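From: Shivam Vishwakarma
To: Clirgate shared space list
Date: 2022-11-14
Subject: Re: the round table

quick reply, on my way out

> Can whoever left stuff on the round table please deal with it?
> There's paper all over the back of it, and I need the table for
> the Haditz samples. Also is the green tray ours or did it come
> with the Brornum order? Don't want to throw out something we need.

Tray is ours. Dark green one, two round recesses on top, slanted front. Please don't bin it, I've been using it for cups and it lives on the round table. If you need the whole top just stick it on the white shelves, any level, I'll find it. 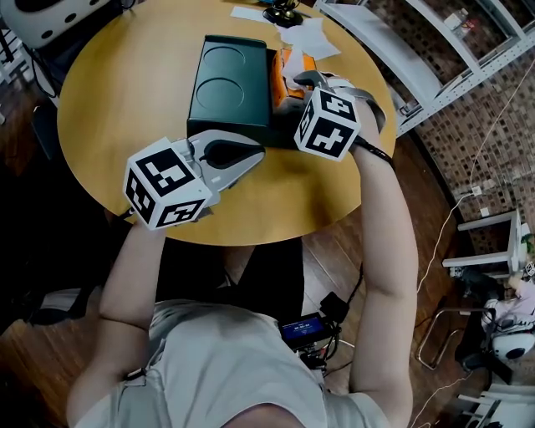
Crumpled paper can all go in recycling. I went thru it last night and there's no receipts in there, no address labels, nothing. Was going to do it myself and then the phone rang. Sorry.

Orange package is a different matter. Keep that one. It's a bit squashed but Kaushik want it back with whatever's in it, and the return slip is on my desk under the stapler. They gave us until February so no panic, only please don't let it get mixed in with the paper. Last time a return went missing it took 3 emails and 2 phone calls to sort out and we still paid for it.

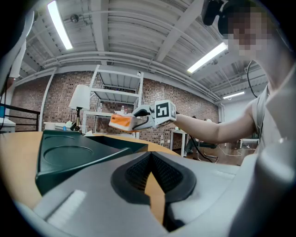

So, for the table:
- paper: recycling
- orange one: my desk
- tray: stays, or shelves
- anything else: leave it at the far edge, I'll ask round

How much room do the Haditz samples need? If it's more than 4 boxes I'd use the long bench instead, the round one is awkward becuase everything ends up in the middle and you have to lean right over to reach it.

Back after lunch. Text if urgent, not checking mail.

Shivam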